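# Gaete 584 Training Goal

The Gaete 584 is a freestanding football goal for club training grounds, school pitches and small-sided games. It is made by Skarnumix and sold through Bukness to clubs in Britain and Ireland. The frame is aluminium, the net comes in the box, and two adults can put it up without special tools.

## What it is for

We designed the 584 for sessions where the goals have to move. A full-size match goal is too heavy to shift between drills, and pop-up goals tend to fold the first time somebody hits one hard. The 584 sits between the two. It is sturdy enough for shooting practice with adult players and light enough to carry across a pitch between two people.

It is not a match goal for eleven-a-side senior football. If you need one of those, look at the Gititz range, which has socketed posts.

## Frame

The posts and crossbar are oval section aluminium with a white powder-coated finish. The corner joints are welded at the factory, so the front of the goal arrives as two halves that meet in the middle of the crossbar. A sleeve slides over the join and is held by two bolts, which are tightened with the supplied key.

The back bar and side bars are round tube. They fold flat against the front for storage. When folded, the goal can be hung on wall brackets (sold separately) or leant inside a container. Please don't leave it leaning against a fence where children can get at it.

## Net

The net is knotless white polyethylene and clips to the frame with plastic hooks that turn a quarter and lock. There are no metal hooks anywhere on the goal. Spare hooks come in bags of 12, and you get one bag with each new goal. Nets in club colours can be ordered, but allow extra time, especially in July and August when everyone is getting ready for the season.

## Anchoring

The goal must be anchored every time it is used. On grass, use the four screw-in ground anchors supplied. On artificial turf or indoors, use the counterweights, which fit over the back bar and lock with a pin. Sandbags can be used as a stopgap on turf if your own safety policy allows it, but they slide about and need checking through the session.

Check the anchors before play starts and again at half-time or whenever the goal has been moved. Never let anyone swing on the crossbar.

## Refreshments add-on

Clubs ordering goals can add a box of reusable tumblers to the same delivery. They come in mixed colours with no printing.
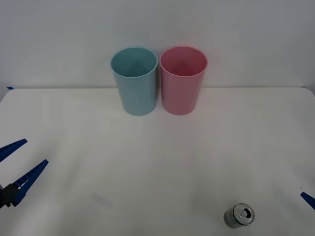
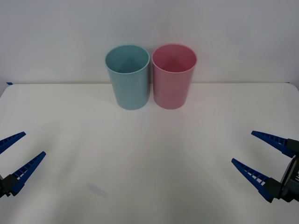
*Plastic tumblers, light blue on the left.*

Tumblers are packed separately from the goal and may arrive on a different pallet. They can't be exchanged for other items once the box has been opened.

## Delivery

Goals go out on a pallet from our depot and need somebody on site to sign for them. The driver delivers to the kerb only. If your ground is up a narrow lane, or the gate is locked during the day, tell us when you order — we can book a smaller lorry, but not on the morning itself. Delivery slots start at 11 in the morning.

Most orders leave the depot within 19 working days. Orders with coloured nets take longer and we will confirm the date by email.

## From a club

Patricio Retamal coaches the under-14s and the women's second team at a club that bought four of these goals last December.

"We used to lose ten minutes dragging the old steel ones about. Now two of the parents do it while I set the cones out. The net hooks were stiff for the first few weeks and then they were fine. I'd like wheels as an option, because our second pitch is a long way from the store."

Wheels are being tested. They will fit existing goals when they are ready, so there is no need to hold off ordering.

## Care

Rinse mud off the frame and dry the bolts before putting the goal away for the summer. Scratches in the coating can be touched up with white metal paint. Take the net down if the goal will be out of use for more than a month, and keep it off the ground where mice can't reach it.

If a weld cracks or a post bends, stop using the goal and contact us. Don't try to straighten it.

## In the box

- Front frame in two halves, with joining sleeve
- Back bar and two side bars
- Net and hooks
- Four ground anchors
- Bolts and key
- Assembly sheet

Counterweights and wall brackets are ordered separately.

## Questions and orders

Esi Kpodo looks after club orders at Bukness and can quote for sets of two or more. Please say which surface you play on when you get in touch, so that the right anchors or weights go on the quote.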